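Hitano pauses hand-over trials after grip release fault

Hitano has suspended part of its bench automation program after a robotic hand failed to let go of an object when told to. There were no injuries. The fault was found during a hand-over exercise, in which an operator and an arm both hold the same item and the arm is meant to open its fingers once the operator takes the load.

On the run in question the release command was sent and logged, but the fingers stayed closed for six seconds. The operator kept still, as trained, and a second staff member cut power at the wall. The hand then relaxed and the item was set down.

A review of the logs traced the delay to the hand's controller software, supplied by Evus. Under a steady sideways load the controller read the operator's pull as slippage and tightened its grip in response. A later release command was queued behind that correction and did not override it. The same behaviour showed up in 33 of 1259 recorded hand-overs, although in all the others the delay was under one second and had been put down to network lag.

"We should have looked harder at the short delays," said Amra Begović, head of bench operations at Hitano. "They were in the logs for weeks and we had an explanation that seemed good enough. It was the wrong explanation."

Hitano has made the following changes:

Release commands now take priority over every other instruction to the hand.
Closing force is capped at a lower level whenever an operator is within reach.
Any delay in release, however short, is reported on the day.
Each bench will have a stop button that the operator can work with a knee or foot.

Work on shared handling of household electrical goods continues at the lower force setting, with nothing connected to the mains.

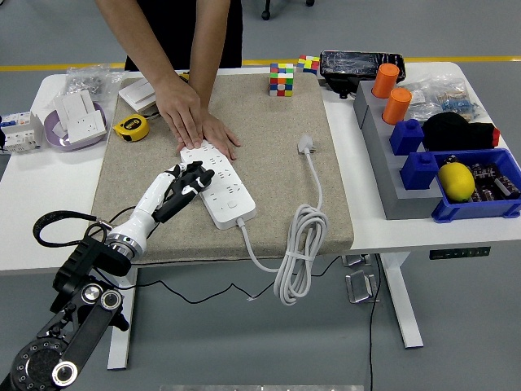
Full hand-over trials, where the arm carries the whole weight of an item before passing it across, remain on hold. Omerović, an independent testing firm, will check the revised controller over 90 days and its findings will go to all customers who use the same hand. Hitano expects to restart in November if the results are satisfactory – the date will move if they are not.

Customers running earlier controller software should leave hand-over mode switched off and contact their Hitano service centre to organise the update. There is no charge.

Last updated: 2020-06-28

Recent releases
Hitano opens second service centre
Skiltetti joins parts supply agreement
Changes to bench operator training

Comments

gearbox_pete: Will the foot stop be sold as a retrofit kit? We have four of the older benches.

M. Lowe: We saw the short delays as well and blamed our switch. Going back through our logs tomorrow.

tallowood: Six seconds is a long time with your fingers in there. Good that they published the numbers.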